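Descaling a combi boiler circuit in a hard water area

The water in Stolorthorpe is hard. The supplier's figure for our postcode puts it well into the top band, and the kettle agrees. We moved in four years ago and for most of that time I treated limescale as a cleaning problem, which meant vinegar on the taps and a new shower head every so often. In August the hot water at the kitchen tap began to run hot, then lukewarm, then hot again, on a cycle of less than a minute.

The usual suspect for that is the plate heat exchanger. Mains water passes through narrow channels on one side and boiler water on the other. When the mains side furs up, heat transfer drops, the boiler water comes back too hot, and the control board shuts the burner down until it cools. The burner then relights and the whole thing repeats. Heating is normally unaffected, and ours was fine throughout.

I did not open the boiler. The case is part of the combustion seal on this model and that is a job for a registered engineer. He took the exchanger out, looked at the ports, and fitted a new one. The part came to a little over 100 pounds and the labour was more than that. He offered to flush the old one chemically, but said he would not put a guarantee on it. I paid for the new part.

I kept the old exchanger and soaked it in citric acid in a bucket in the garage, mostly out of curiosity. It fizzed for most of an afternoon. The liquid that came out was cloudy and full of grit, and the flow through it under a hosepipe was clearly better at the end than at the start. I would not refit it. The plates are brazed and there is no way to see what the acid has done to the joints.

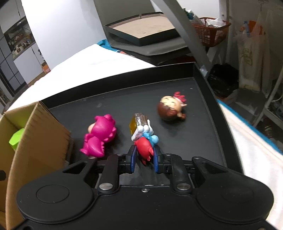 The next question was how to stop the new one going the same way. There are three options that get discussed, and they are not equal.

A salt-based softener swaps calcium for sodium by ion exchange. It works, it is well understood, and it needs a drain, a bypass for the drinking tap and a regular supply of salt. It also needs space, and our stopcock is behind a washing machine.

A phosphate dosing unit leaves the calcium in the water but makes it less inclined to stick. The one I bought is a Trerkia inline cartridge on the cold feed to the boiler only. The cartridge needs changing every six months.

The third option is the magnetic or electronic kind. I had a Skokanix clip-on unit on the rising main for the whole period in which the first exchanger blocked. That is one installation and proves little, but I have taken it off.

Fitting the cartridge took an evening. The pipe is 15 mm copper with a straight run between the isolating valve and the boiler, long enough for the housing and 5 cm to spare. I used compression fittings so that it can come out again. One olive wept and needed another quarter turn. Check the flow arrow before cutting anything — mine is moulded in black on black and very easy to misread.

I also turned the hot water setting down from 60 to 50 degrees. Scale forms faster as the temperature rises, and with a combi there is no stored water to keep hot. The shower is no worse for it.

The Halim test strips I use read the same before and after the cartridge, as they should, given that the hardness is still there. The only real measure will be how long the kitchen tap holds a steady temperature. I have written the cartridge date on the housing in marker pen and will check the flow rate again at the first change.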